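Section 3. Preparing the Open Bin for Bar Stock

2 shares | 3 comments
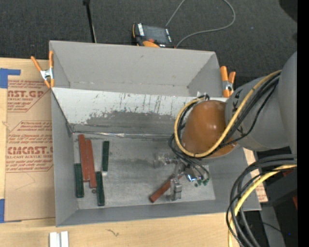

This section covers the gray open bin used for mixed bar stock on the Fisix bench layout. It applies to bins in daily use as well as to new ones, and it should be read before any stock is loaded. A bin does not have to look new to be serviceable. Scuffing and dark smudges on the floor are normal wear, as are fine vertical scratches on the white upper part of the sloped panel and a dark gray patch where its lower part has worn. The silver seam at the foot of the panel may be wrinkled. Check it by the procedure in 3.2 and record the result on the bin card.

3.1 Placing the bin

1. Clear the tabletop and wipe it with a dry cloth.
2. Set the bin down with the low wall toward the near edge of the table and the tall wall at the far side.
3. Leave 40 mm between the near edge of the table and the low wall.
4. Press on each corner in turn. If the bin rocks, turn it over and look for debris stuck to the underside.

Note: Bins supplied through the Drulstead store have a slightly thicker rim. The spacing in step 3 is the same.

3.2 Checking the seam and panel

1. Remove all bars from the bin.
2. Run a gloved finger along the full length of the seam, from the left corner to the right.
3. Press down any raised point. A peak that stays up after pressing is acceptable if a bar laid against it slides past without catching.
4. Look closely at the corners. Crumpled material is to be flattened – do not cut it away.
5. If the seam lifts from the floor at any point, take the bin out of use and apply new strip as described in Section 5.

CAUTION: Wear gloves. A torn seam edge can cut the skin.

3.3 Cleaning the floor

1. Pick out loose fragments and small round pieces by hand. These collect near the ends of the bars and are easy to miss against a scuffed surface.
2. Brush the floor from the tall wall toward the low wall.
3. Wipe with a damp cloth and allow to dry. Do not use solvent on the panel.

Note: Smudges that remain after wiping may be left.

3.4 Loading the bars

1. Sort the bars by color before loading. The standard colors are reddish-brown and dark green.
2. Reject any bar with a chipped end.
3. Lay the bars flat on the floor in a single layer. They may touch and may lie at any angle.
4. Do not lean bars on the sloped panel or stack one on another.
5. Total load must not exceed 500 g.

CAUTION: Keep hands out of the bin once loading is complete and the bench is switched on.

3.5 Inspection interval

Repeat 3.2 and 3.3 every 2 weeks, or sooner if fragments are found during loading. Sites following the Kerkcombe schedule should use the interval printed on the bin card.

Revised Wed 17 October. Replaces the September issue.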